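Subject: Re: [floor-talk] the gripper station and our hours
Date: 2022-09-01

> Is it true that Lustasport is moving the hat work over to the
> Fulel arms after the trial? A few of us on the packing side heard
> our hours go with it. Would like to hear from someone who is
> in there every day.

Hi all,

I'm in there every day, so I'll bite! Short version: no hours cut so far, but the job sure has changed. Before March I folded cuffs and dressed display stands by hand, 500 pieces on a good shift. Now I spend most of my time teaching. You hold the gripper tool, you do the move slowly, you do it again (and again), and the Plerkari software learns from it.

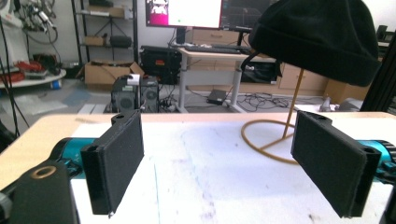 My wrists are happier, I'll say that much. My brain is more tired, though. Knit stuff is a pain because it stretches and slumps differently every time, and a sloppy demo has to be tossed. We do 25 in a row and then swap out, which the 7 of us on the team had to fight for.

What bugs me is the pay grade. We're still listed as handlers, and the folks at the Kovačević plant got a new job title and a bump for the same work. I've asked twice and got "we're looking at it."

If you're in packing and want to try it, come by at shift change. Two sessions and you'll have the feel of it. And please bring up the title thing with your lead too!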